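Todeo Planner: Frequently Asked Questions
Last updated 10 October 2021

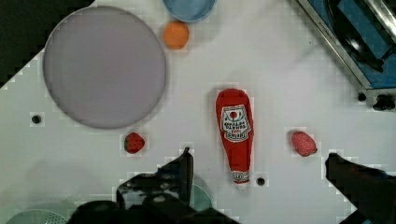
One user wrote in to ask why the planner picks the same object twice in a row when the first grasp fails, and whether that can be turned off. It can. Set retry_same to false in the task file and the planner moves the object to the end of its queue after a failed grasp. The rest of the questions we get most often are answered on this page.

What does Todeo do?

Todeo takes a list of detected objects and a goal, and produces an ordered list of pick and place actions. It doesn't do detection and it doesn't drive the motors. Detection comes from Durum or from any other module that publishes the same message type. Motion goes out through the Dekonier driver.

Do I need a depth camera?

No. With a wrist camera and a flat table, Todeo can work from color images and a known table height. You enter the height once during setup. If your objects are stacked, or if the surface isn't level, you need depth.

Why does the detector lose objects near the gripper?

The fingers cover part of the wrist view. A dish that sits half behind a finger may come back with a low score or not at all. Durum keeps a short memory of detections, so if the object was in clear view earlier, its last position is still used. You can set how long it is kept with memory_sec. The default is 2. Raise it if nothing on your table moves unless the arm moves it.

Two objects have the same label. How do I tell the planner which one I want?

Every detection gets an ID as well as a label. If a table has a strawberry on each side of a bottle and you ask for "strawberry," the planner takes the one with the shorter path. To choose, add a relation to the goal, such as left_of or nearest_to, or pass the ID directly. IDs do not survive a restart, so don't save them in task files.

Can it handle soft objects, such as a plush bottle?

Yes, but change the grip settings. On a soft object the fingers keep closing past the width the detector reports, and the default check reads that as a missed grasp. Set grip_check to force for that label. Toy fruit made of hard plastic works with the default.

The bolt holes in my table are detected as objects. What should I do?

Small dark circles on a pale surface are a common false detection. Draw an ignore mask over each hole in the setup tool. Masks are stored in table coordinates, so they stay in place when the camera moves. Leave a small margin, but keep in mind that an object placed right on top of a masked hole may be missed too.

How do I keep the arm away from a sink or other fixed part?

Add it to the scene file as a fixed body. A box is enough for most parts. For a sink you want to drop things into, use the open_box type, which blocks the walls and leaves the top clear. If the sink stands at an angle to the table, enter the rotation in degrees. A box left at zero rotation blocks free space on one side and leaves a corner of the sink uncovered on the other.

Planning stops with error 258. What does it mean?

The planner found a grasp but no place pose that can be reached. Check that the target is inside the work area and that no fixed body overlaps it. Plates set close to the edge of the table cause this more than anything else. Move the target inward and run the plan again.

Which version works with the Deschamps simulator?

Any release from July onward. Older releases load the scene file but ignore rotations.

Comments (3)

gridlock_m
The retry_same setting fixed it for me, thanks. Could it be listed in the sample task file? I only found it on this page.

pn_arm
Error 258 also came up for me when the table height was wrong. Might be worth adding.

tully
Is there a way to export the ignore masks? I have 2 identical tables and would like to draw them once.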